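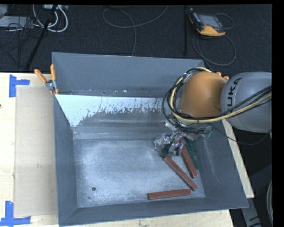
The bin stays on the table: a talk with Fung-ping Hsueh

Fung-ping Hsueh keeps the offcuts from her wood workshop, Plirel, in grey metal bins with sloping sides. She bought the first one from a closing bakery supplier in May, and it still has its place on the pale table.

"People ask why I don't buy something nicer," she says. "But I like that it is scratched already. I don't have to be careful with it."

What goes inside is sorted by color. The reddish-brown bars are kept for small building sets, and the dark green pieces go with them. "These two colors look calm together. I tried yellow before, and the children only wanted the yellow."

Her sets are sold under the name Eltetti, and she made 200 of them last year. The bars must be straight, she explains, but they do not need to lie straight. When I ask if she ever puts them in rows, she laughs. "At the beginning, yes. Then I lost one hour every evening – for what?"

She learned the work from an older carpenter at Wan, a furniture shop where she stayed for 2 years. He threw away every short piece. She took them home in her bag.

Does she plan a bigger place? "The rent here is 1,688 a month, and I know where everything is. Next I want a second table, for the painting."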